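Dretum Printed Table Mat – Roses and Butterflies

Pale ground, soft pink roses with green leaves, faint pale blue butterfly motifs. Intended for play tables, craft tables and sorting trays.

Supplied flat-rolled in a cardboard tube. Unroll face down and leave for 12 hours before use. Trim from the reverse side with a straight edge and a sharp blade.

Order code: 162
Backing: non-slip
Pack size: 2 mats
Use: indoor only

Place trays and small toys directly on the printed face. Lift them to move them – dragging a rimmed tray will mark the print over time. 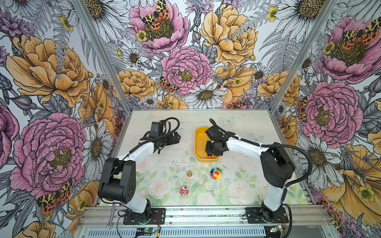 Clean with a damp cloth and mild soap. Do not machine wash, iron or fold. Store rolled, print side out. Returns are accepted on untrimmed mats in the original tube. Trade orders start at 6 packs and ship from Cleltex.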